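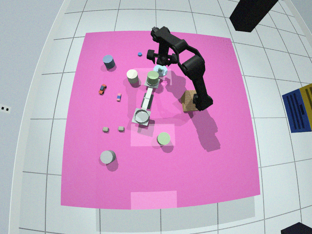

Shaimaa El Ouafi wrote in to ask whether a gripper comparison done in simulation tells you much about the real thing. Great question, and it's the one we get most!

Does it carry over?
Partly. Reach and finger clearance carry over well. Friction is where we stay careful, so each gripper in the Planska comparison gets 20 simulated tries and then 15 on the bench.

Why cylinders, little blocks and a balance scale?
Cylinders show how a two-finger grip copes with a curved side, and the tiny blocks are brutal on sloppy wrist angles. The scale is our favorite - pans are a lovely test of a gentle release.

Which grippers are in so far?
Purba and Drestus. Purba got 63 percent of its simulated grasps on our first setup, and we're still tuning it.

Can I use my own controller?
Yes, please do! Anything that takes joint targets should work. Grurkgate users need version 2 or later.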